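The Avholm Allocation

1. Notice to growers

The Gretby Authority hereby informs all holders that the lower beds at Avholm will rest until March. Of the 428 trays on the register, 40 are to be given over to clover – the remainder shall stay dark. 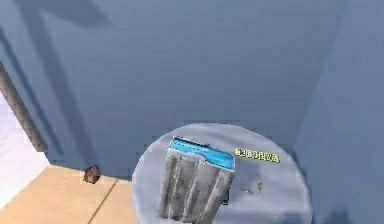
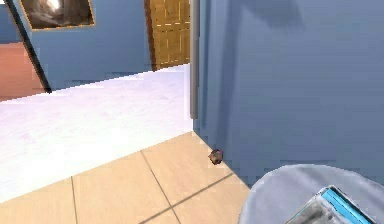
2. Reply from Moges level

We have received your notice. The clover was sown before it reached us. It has come up through almost 600 metres of old ducting, and it is flowering. We request 2 hives and will accept no further notices until they arrive.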